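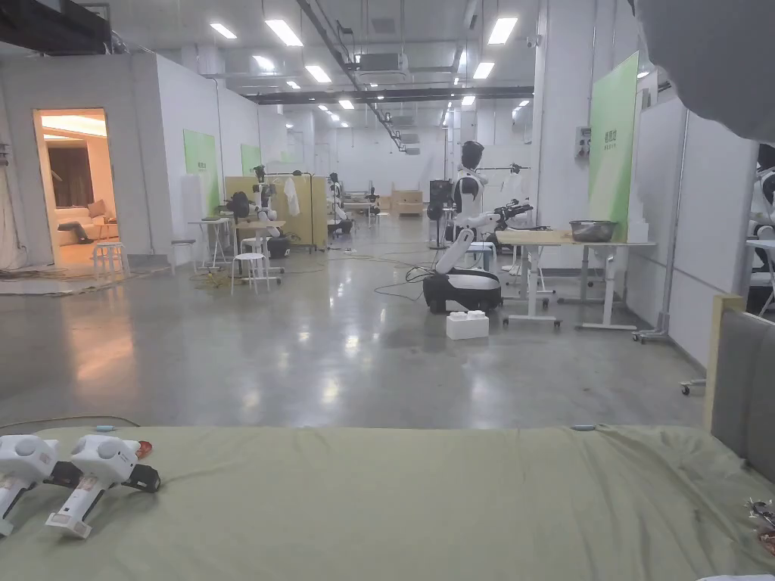 The spare bed, green sheet and all. Needs making.

Quick one tonight, I have to be up at five.

So the car got broken into. Again. Second time since we moved to Herevdale and the first time I bothered calling it in. I'm writing it all down while I still remember the order of things, and also because three people on our street have now asked me the same questions and I'm tired of typing it out on my phone.

It was parked on Caldeira, the uphill side, right past the mailboxes. I came out a bit before six in the morning and the passenger window was just gone. Glass all over the seat, glass in the cup holders, glass in the little tray where I keep parking change. The change was still there. They took my work bag, a phone charger and the jumper cables. Who takes jumper cables.

Things I did wrong, in order:

Opened the door and started brushing glass off the seat with my sleeve. Don't. The officer on the phone asked if I'd touched anything and I had touched everything.

Drove it to work anyway. It was raining. Enough said.

Waited until lunch to call the bank. By then somebody had used my card at a gas station in Willberg, $182, and then tried for another $188 at the same place a few minutes later. The second one got declined. The first one the bank says I'll get back but it takes a while, there's a form.

The non-emergency line was fine. Long hold, nice lady. She gave me a report number and said nobody would come out for a window, they'd only send someone if I had video. I don't have video. The neighbor two doors up has a doorbell camera but it points at her own steps and all it picked up was headlights going by at 3:40. Could be anyone. Could be the paper guy.

Insurance next. My deductible is $2,000. The window, the bag, the laptop that was in the bag (yes I know) and cleaning out the door panel came to $2,051. So I'd be filing a claim for fifty one dollars. I'm not filing a claim for fifty one dollars. Called the glass place myself and they did it in the parking lot at work in under an hour, which was the one good part of the week.

Still finding glass by the way. Found a peice in my shoe yesterday.

What I'm doing differently now. Bag comes inside, every night, no exceptions, even when I'm only running in for a minute. Glove box left open and empty. Parking under the streetlight by the corner if there's a spot, and there is never a spot. I looked at one of those steering wheel bars but they didn't want the car, they wanted the stuff in it, so I put it back on the shelf.

There's talk of a block meeting in March about the lights on Caldeira, two of them have been out since we got here. I'll go if I'm not on shift. If you live up on Clesteser and had anything taken the same night please call it in, even if its small – the lady on the phone said they match up the reports by date and street and right now mine is the only one.

Ok. Bed. Will update if the bank form goes anywhere.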